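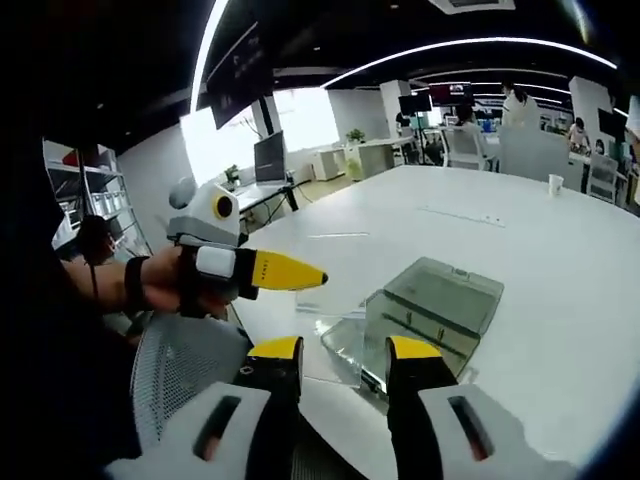
Dima Shboul told us in the first week that a survey about food waste would only measure how guilty people feel, and that if we wanted to know what gets thrown out of student kitchens we would have to weigh it. Our group had already written half of a survey. We kept four of its questions and dropped the rest.

Food Waste in Shared Student Kitchens: Project Report
Submitted October 28, 2021

1. Background

Harka House is a student residence with shared kitchens, one to each hallway. Residents buy their own food and store it in a shared refrigerator and a cupboard with their room number on it. The kitchens have a bin for food scraps and a bin for everything else. The building office knows how often the bins are emptied but has no record of what is in them.

We wanted to answer two questions. How much edible food is thrown out in a normal week? Does the way food is stored in the refrigerator make a difference?

By edible food we mean anything that could have been eaten at some point. Peels, bones, coffee grounds and tea bags were left out. Bread crusts were counted, after a long argument.

2. Method

We picked two kitchens on different floors, which we call Kitchen A and Kitchen B. Both have 9 regular users. All of them signed a form saying they agreed to have their scraps weighed. They were told we would not record who threw out what.

The study ran for two weeks. In the first week nothing was changed in either kitchen. In the second week Kitchen A got clear boxes with lids, and residents were asked to put leftovers and cut vegetables in them and to write the day on a strip of tape. Kitchen B went on as before.

Every evening after dinner one of us collected the scraps bin from each kitchen, took out the items that did not count, and weighed what was left on a kitchen scale. The weights were written on a sheet and typed up the next morning. We sorted the food into four groups: bread and grains, fruit and vegetables, cooked leftovers, and dairy and meat.

At the end we gave residents the four questions left over from the survey. We got 16 answers.

3. Results

Cooked leftovers were the largest group in both kitchens in the first week, with fruit and vegetables second. Dairy and meat came last, which matched what people told us in the answers. They said meat costs too much to forget about.

In the second week Kitchen A threw out less than it had in the first week. The drop was nearly 410 grams per day, and most of it was in cooked leftovers. Fruit and vegetables went down a little. Bread did not change at all. It was kept on the counter and never went into a box.

Kitchen B also went down in the second week, but by a much smaller amount. There was a holiday weekend and several people went home, so less cooking was done. The same weekend affected Kitchen A, and part of the drop there must come from this too. We did not keep a record of who was away and cannot say how large that part is.

The most common reason given for throwing food out was that it had been pushed to the back and forgotten. The next was cooking too much rice or pasta. Two people wrote that they threw out food that was still fine when they did not know whether it was theirs.

4. Problems

The scale was replaced on the third day after the first one stopped turning on. We checked the new one with an unopened bag of sugar, but we could not compare it with the old one.

Liquids were a problem from the start. Soup and milk usually go down the sink and never reach the bin. Our figures for both are too low, and we do not know by how much.

People also knew they were being measured. One resident said she finished a pan of lentils because she did not want us to find it. We think this happened more often than we heard about.

The tape labels were used well for the first few days and then less. By the end of the week many boxes had no date on them, but the food in them was still being eaten. Being able to see it may matter more than the date.

5. What we would change

Two weeks is too short. A second run is planned for January, when the building is full again, and we would like it to last at least a month. Kitchen B should get the boxes in the second half so that each kitchen can be compared with itself. We would also put a jug by the sink for liquids and add a sign-out sheet for weekends away.

The boxes have stayed in Kitchen A at the residents' request. The weighing sheets are in the project folder, with the first three days marked in pencil because of the change of scale.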